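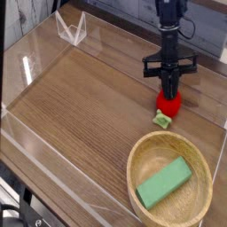 Figure 1. Tabletop with the red item, the wooden bowl and the green block.

Do soft objects need their own bin? A sorting project
Hanna Stelmakh and Zeyu Jia
Advisor: Annelore Hollmann

1. Why we doubted the premise

The Rothe sorting guide, which our course uses for the storage unit, says that small soft items should be kept apart from each other by material. Foam goes with foam, felt with felt, and so on. The guide gives no test for this. It says mixed bowls "lead to confusion" and moves on. We wanted to know whose confusion.

Our setup was cheap. We had a brown wooden tabletop with low clear walls, a round wooden bowl in a light color, a mint-green block that looks and feels like a sponge, and a red plush piece with a small pale green part. The block stayed in the bowl. The question was whether people looking for the red piece found it any slower when it shared the bowl with the block than when it was out on the table.

Benedikt Weidemann, who read our first draft, objected that two items is not a mixed bowl, it is a bowl with two items in it. We agree. It was what fit.

2. Naming the red piece

We lost most of a session to this. The Ilik label sheet wants one noun per object. Our classmates wrote tomato, apple, ball and strawberry, and each of them was sure.

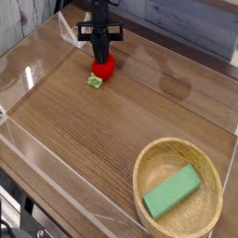

Zurkedlow Student Reports, Issue 9, p. 12

From some angles the round red part is all you get, and the green looks like a separate scrap lying next to it. Anyone who sees it like that will write "ball" and look for a second object to label. Zeyu argued that this alone sinks the label sheet. Hanna thinks it sinks the sheet only for toys. We did not settle it, and in the tables the thing is called "red piece."

The block caused less trouble. It was called sponge, foam or brick, and no one went looking in the wrong place because of it.

3. What we measured

Each of 10 classmates looked for the red piece once in the bowl and once on the table. Ottmar Weidemann kept the times by hand. We do not trust his timing or ours to better than a second, and most of the differences were smaller than that. The Rusa spreadsheet will happily print them to three decimals. We have left the decimals out.

Nobody failed to find it. A bright red object on brown wood is easy to spot, and it is just as easy against mint green. A fairer test would have used a green toy, and we should have thought of that in April when there was still time to change it. 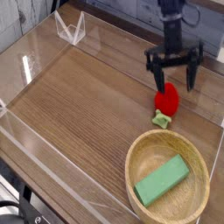 4. What we can and cannot say

We found no support for separate bins at this scale. We also found nothing against them. The guide's rule may well make sense for a full cupboard (the storage unit inventory has 1168 entries), and one bowl says very little about that.

The label sheet is the weaker part of the system, in our view. A name that changes with the side you look from will send people to the wrong row however the bins are arranged. We would repeat the naming part with more objects and drop the timing.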